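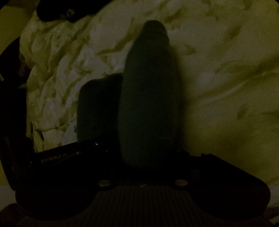

Sedside Night Shelter: progress to the end of October

The shelter stayed open every night of the period. We provided 3588 bed nights, and occupancy averaged 80 percent. Ledia has taken over the laundry contract from Wuisan, and clean sheets now arrive by 5 p.m.

Svenja Eder started as night supervisor. Two of the 10 staff still need first aid training, which Abilio Barroso is booking.

The boiler repair is behind schedule. We ask to carry that part of the grant into next quarter.

Rochelle Grimshaw, Shelter Manager

Shares 5 | Comments 0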